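Subject: Re: [teach-by-hand] How many demos before it stops being silly?
From: Rosário Carvalho

Hi all,

Moritz wrote:

> We've got 80 recordings of our task now, all done with the remote
> control rig, and the policy still stops dead about a hand's width
> above the object, as if it's waiting for somebody to tell it to carry
> on. My instinct is to do a lot more of the same. Fultel keeps telling
> me to throw the joystick away and switch to the hand-held grippers.
> Has anyone here done both? And how many do you reckon we need? I keep
> hearing 1000 and I don't fancy it with two of us.

Yes, we've done both, and I've got opinions, so put the kettle on!

First the stopping. I'd bet my lunch it's you and not the robot. When we drove our arm by remote control everyone did the same thing - zoom over to the object, then sit there squinting at the screen trying to work out how far down it was, then creep the last bit. If you play your recordings back and look at how long the arm sits still just before the grasp, I think you'll find a great big pause in nearly all of them. The policy has learned the pause beautifully. We trimmed ours out with a very crude script (drop any stretch where nothing moves and the fingers don't change) and the hovering mostly went away overnight, without a single new recording. Try that before you do anything else, it's an afternoon's work. Do keep the still bits where the fingers are closing though, or you'll get an arm that sets off before it's got hold of anything. Guess how I know.

On the hand-helds, Fultel is right that they're quicker. Much quicker. You just do the job with your own arms, at something close to normal speed, and you can feel when a thing slips or jams. With the joystick I felt nothing at all and squashed a lot of paper cups. We went over to them in June and I haven't missed the old rig once, except when it comes to checking whether the arm can physically get to where I've just been. More on that in a minute.

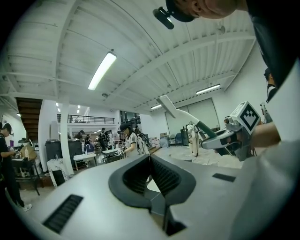

The biggest change for us was getting several people going at the same time. With one arm you've got one person working and everybody else drinking tea. With the hand-helds the only limit is how many sets you have and how much table you can clear. It does bring its own bother. People chat, people stop halfway to ask each other things, and you end up with recordings that have a long wobbly bit in the middle. We now ask for a finished go or a binned one, nothing in between, and whoever did it decides on the spot. It sounds wasteful, but going through them later was costing us far more.

Now the reaching problem. Your elbow can do all sorts of things that a robot's can't, and you can step sideways without thinking about it. Probert wrote a little checker that replays each recording against the arm's limits and gives you a yes or a no. The first batch I put through it was dreadful, nearly all of mine were out of reach because I'd been leaning in over the table. Now I plant my feet and try to keep my wrists lower than feels natural. I can ask him if he minds me putting the checker up for the list, it's only got our arm in it but swapping in yours shouldn't be hard.

As for how many, I don't believe in the 1000 for a single simple task. Ours started behaving at 230, and those were clean ones with the object put down somewhere different each time. Where were yours put down? If you've been popping it back on the same bit of tape after every go, another few hundred won't help you much. Move it about, turn it round, change the lighting if you can, let somebody left-handed have a turn. I'd take a small pile of varied recordings over a huge pile of the same one.

One thing I haven't cracked is tasks that need both hands. Mine drift out of time with each other when it's played back on the arms, only slightly, but enough to drop things during a handover. I've been blaming the clocks but I'm not sure any more. Did anyone from the Plostero lot get to the bottom of that? I remember a thread but can't find it in the archive.

Moritz, send me a couple of your recordings if you like and I'll have a look at the pauses.

Cheers,
Rosário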